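I rented the Skisevton hand gripper for one month to help me sort my sewing and workshop things, and several readers have asked if it is worth the money. My notes are below, with the tips I wish I had on the first evening.

The service is from Joltley. They send you the gripper, a charger and a printed guide. You hold the tool in your hand, do your normal sorting jobs with it, and upload the recordings in the evening. From these, Joltley prepares a sorting routine for their small table arm, the Rimance, which you can rent later. The monthly plan includes 1,500 recorded picks, and the larger plan has 2,000. I finished September with 1,343, so the smaller one was enough for me.

## Before you start

- Put the boxes and bins where your hand can reach them without turning your wrist very much. Turning is what makes you tired.
- Open all the flaps fully. The fingers are wide and they catch on cardboard.
- Wipe the blue pads with a damp cloth and let them dry. Dust from cardboard makes them slippery.

## Picking up tools with a handle

Round handles are the most difficult. Close the fingers slowly and let the tool lean if it wants to lean. I lost much time trying to hold everything straight, and a handle which leans against one pad is often easier to put down again. Keep the shiny or heavy end up when you can — it is simpler to see where you are going.

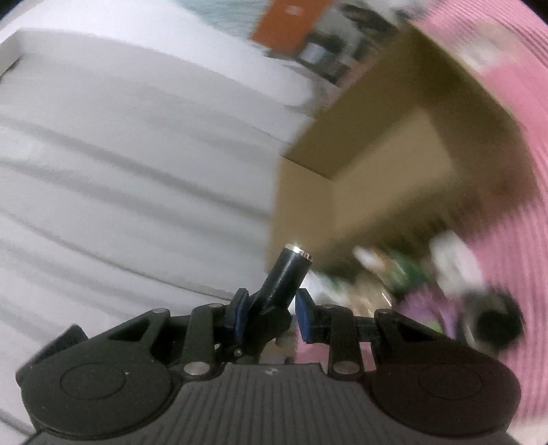

*A black tool with a silver ring at its tip, between the blue pads, with the cardboard box behind.*

Move slower than you think is necessary. The guide says this on the first page, and I did not believe it until Joltley returned my first uploads marked as too fast. After this I counted to 3 between picking and placing, and they accepted the next uploads.

## Soft and crumpled things

For bags, wrapped pieces and fabric, push the pads a little down into the material before you close. If you pinch only the top, it slides out. Very thin paper I still move by hand.

## What I like and what I do not

The grip is strong and the pads leave no marks on plastic. The weight is a problem after half an hour, so I work in short turns and rest my elbow on the table. The support is polite but slow. Manikandan Alva from Joltley answered my question on the pivot screws after two messages, and his advice was to check them before each session and never to oil them.

I will keep the smaller plan until my drawers are finished. I have not yet tried the table arm, and I will add a note when I do.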